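Colored cups on the white table

Since August we have colored cups in the meeting room on the second floor of the Clegg building, and several members asked me to write a few words in the newsletter about how they are meant to be used. I will try to do it without making it longer than necessary.

First, a little history for the new members. During last year the house ordered 3770 paper cups. I found this number when I put the invoices from Jevham in order, and I read it two times before I believed it. We are not so many people in this house. A part of the explanation is surely the open evenings, but the bigger part, I think, is that all cups were white and all looked the same. A person put down a cup on the table, went to speak with somebody, came back and saw four white cups. Which one is mine? One takes a new one. I did this also, many times.

Thibault Picard from the ground floor proposed colors. He had seen it at his old office, where each day had its own color, but we found this too complicated for us. What we have now is simpler. Gray is for coffee. Yellow-green is for tea and for water. The cups stand ready on the white table before a meeting begins, and you write your name on yours with the marker from the drawer.
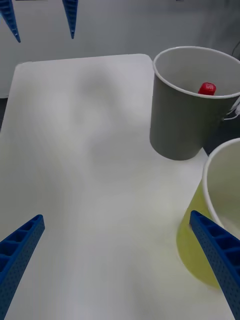 Two cups at the right side of the table, the farther one in gray.

The white table has been in the room since spring, and I want to say something for it, as it had many critics in the beginning. It is plain and it shows every coffee ring, this is true. But a ring that is seen is a ring that gets wiped, and the old table was so dark that one discovered the rings only with the elbow. The corners are rounded, which I appreciate each time I pass with a full cup in the hand. Please use a damp cloth and no scouring powder. The surface is matte, and powder leaves shiny places that do not go away again. There is one such place already near the window side, and I confess it is from me.

Now to the rules, which are not really rules but habits we would like to have together.

Take one cup and keep it until you leave. The cups are strong enough for a second and a third coffee. If you change from coffee to tea, you may of course take the other color, we will not be strict.

When you put down your cup, put it some distance from the edge of the table. The power cables in this room run over the floor, and a spilled drink should not arrive there. We have asked Drallness for a price to lay the cables properly under a cover, and they promised to send somebody to measure. Until then please lift your feet when you go around the table, above all when you carry something.
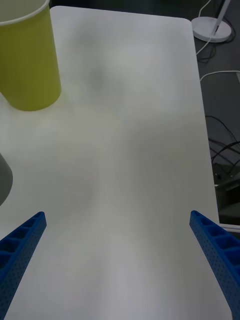 A yellow-green cup on the table, and white cables on the floor beside it.

After the meeting, the last person throws away the used cups and puts the unused ones back in the cupboard, with the opening down so that no dust goes in. The bin for paper is outside in the corridor, to the left of the door. Please pour out the rest of the drink in the sink before. A bin with cold coffee in the bottom is very unpleasant to carry down the stairs, and Lakmal Cassim, who has carried it down most weeks, would be thankful.

Does it help? From the first delivery of colored cups until the day I write this, 919 cups were taken from the cupboard. It is too early to compare with the year before, as the autumn meetings are only beginning and the open evenings come after that. Lakmal is optimistic. I am a bit less, but I have noticed that fewer half-full cups are left on the window sill in the evening, and this already makes the closing of the room quicker.

Some of you asked why we do not use porcelain mugs. We spoke about it at length. The sink upstairs is small, there is no dishwasher, and we remember what the mug shelf looked like two years ago. Those who wish to bring their own mug are very welcome to do it — I bring mine — but please take it home again at the end of the week, or keep it at your desk.

One practical thing still. The gray cups are used up faster than the yellow-green ones, because we drink more coffee than tea. We order both colors from Drustix in equal boxes and cannot change the mixture for the present delivery. If the gray ones are finished, take your coffee in a yellow-green cup and write a C next to your name. For the next order I will ask if they sell the colors separately.

If you see that the marker is dry or that a box is nearly at its end, leave a note on the inside of the cupboard door. I look there each morning before nine.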